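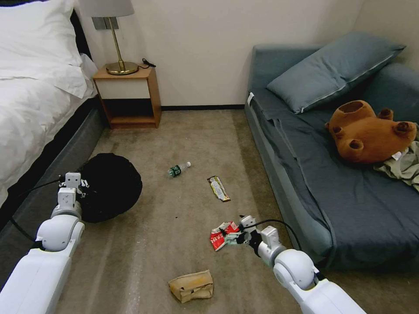 Small Room, Two Beds: Order and Storage in a Shared Guest Bedroom

Print this page | E-mail this page

Project report by Þórey Lykkegaard, Interior Studies, Skumham

1. Purpose of the project

In this project I studied how a small bedroom can be kept in order when it has a normal bed and also a sofa bed. The room belongs to the Somar guest apartment, which students and visiting families rent for short stays. My teacher, Ms. Þórarinsdóttir, asked us to choose one room and to look at the floor, the surfaces and the places for storage. I worked on the project in March, for a total of 12 hours.

2. The furniture

The bed has white linens and a dark gray upholstered base. Beside it is a light wooden nightstand with a lamp on top and an open shelf below. The sofa bed is blue-gray and stands on the other side of the carpet, so the free floor between the two is narrow.

I think the open shelf of the nightstand is the most useful storage in this room, but it was not used at all. A guest who has a book or a phone will put it next to the lamp, where the cable already takes some space.

3. Litter on the carpet

The first problem I noted was litter in the middle of the floor. On a beige-gray carpet every small piece is easy to see, and the whole room looks untidy even when the bed is made. The second problem was the sofa bed. A teddy bear and an olive-green piece of clothing were lying on the seat, and a guest must move them before sitting down.

4. The place of the trash bin

I compared two places for the bin: by the door and near the nightstand. I prefer the second one. The bin is round and black with a wide rim, and next to the dark bed base it does not disturb the eye. Wrappers are light and can lean over the rim - they should be pushed down, or the bin should be emptied more often.

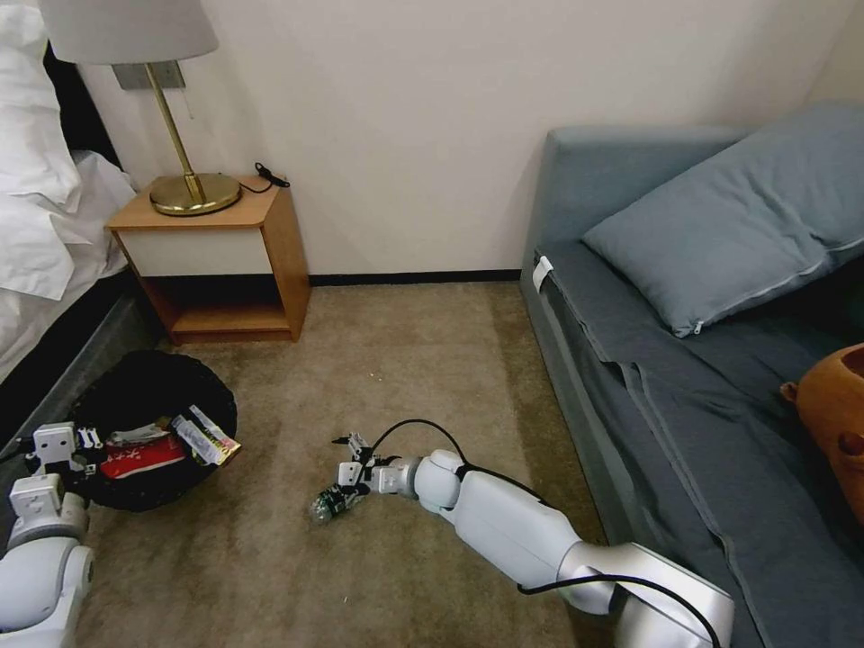
5. Suggestions and cost

My budget was 80 dollars. I suggest a low basket from Bendon for 40 dollars, to be placed at the end of the sofa bed for toys and clothes. A second nightstand would cost 400 dollars, and I do not recommend it, as the floor is already narrow.

I did not study the light in the evening. This could be a subject for another student.

Print this page | E-mail this page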